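Tokarz TK-12 Dehumidifier
Set-up and Operation Guide

Section 3. Placing and starting the unit

Read Section 1 (Safety) before you begin. The TK-12 is made for indoor use in dining rooms, living rooms, bedrooms and finished basements. It is not made for crawl spaces or unheated sheds.

3.1 Choosing a location

1. Pick a level, hard floor. On thick carpet, put a flat board under the unit so the casters do not sink.
2. Leave 12 inches of clear space on every side. The air intake is at the back and the outlet is on top.
3. Keep curtains, tablecloths and loose paper away from the outlet.
4. Close the windows and outside doors of the room you want to dry. Inside doors may stay open, but the unit will run longer.

Note: In a long, narrow room, place the unit near the middle of a long wall. At one end, it may shut off before the far end of the room is dry.

CAUTION: Keep the unit upright. If it has been laid on its side, stand it up and wait 12 hours before plugging it in.

3.2 Fitting the water tank

1. Pull the tank straight out by the handle.
2. Remove the packing tape from the float. The float must move up and down freely.
3. Slide the tank back in until it clicks. If the TANK light stays on, take the tank out and try again.

To use the drain hose instead, see Section 4. The Gendov hose adapter is sold separately and fits all TK models made after May 2018.

3.3 First start

1. Plug the cord into a grounded wall outlet. Do not use an extension cord or a power strip.
2. Press POWER. The display shows the current room humidity.
3. Press the down arrow until the display reads 53. This is the suggested setting for most homes.
4. Press FAN to choose Low or High. Use High for the first day.
5. Empty the tank when the TANK light comes on. The compressor stops by itself when the tank is full.

If the display reads 80 or higher at first start, the room is very damp. Run the unit on High with the doors closed until the reading falls below 70, then return to normal use.

Note: The compressor waits three minutes before restarting. A short delay after you press POWER is normal.

3.4 Rooms with wood furniture

Wood takes up and gives off moisture slowly. Drying a room too fast can open joints and lift veneer. Lower the setting by no more than five points a day, and do not point the outlet at a table or cabinet.

Dining table; cabinet with wood trim
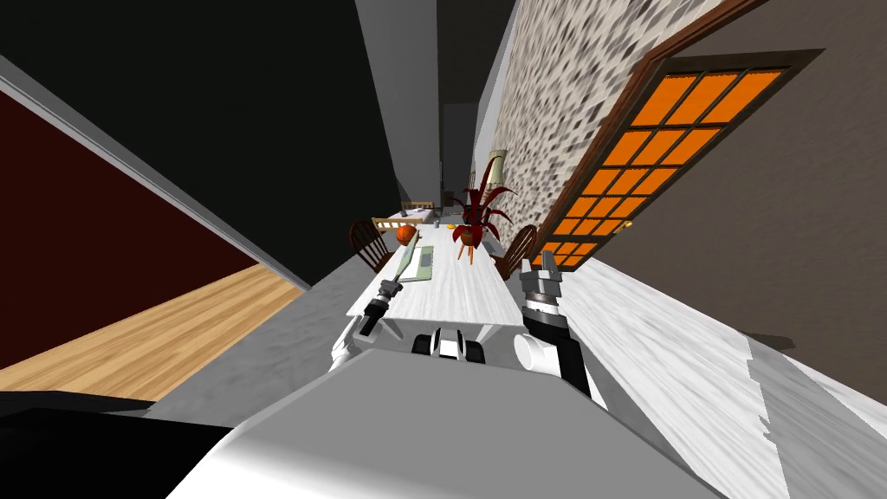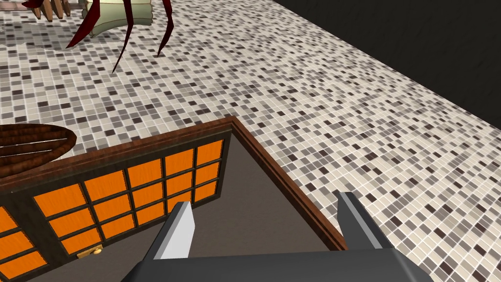 Check drawers and doors once a week during the first month. A drawer that used to stick may begin to slide freely. If you see new gaps at the corners, raise the setting by five points and leave it there for two weeks before changing it again.

Do not set the unit on top of furniture. Vibration can mark the finish, and a spilled tank will stain bare wood.

3.5 Moving the unit

1. Press POWER and wait for the fan to stop.
2. Unplug the cord and wrap it around the hooks at the back.
3. Empty the tank and put it back.
4. Roll the unit on its casters. Lift it over door sills by the side grips, never by the tank handle.

For parts and service, write to Tokarz Customer Care, Badport, and include the serial number from the label behind the tank.

Guide revised Jul 26, 2020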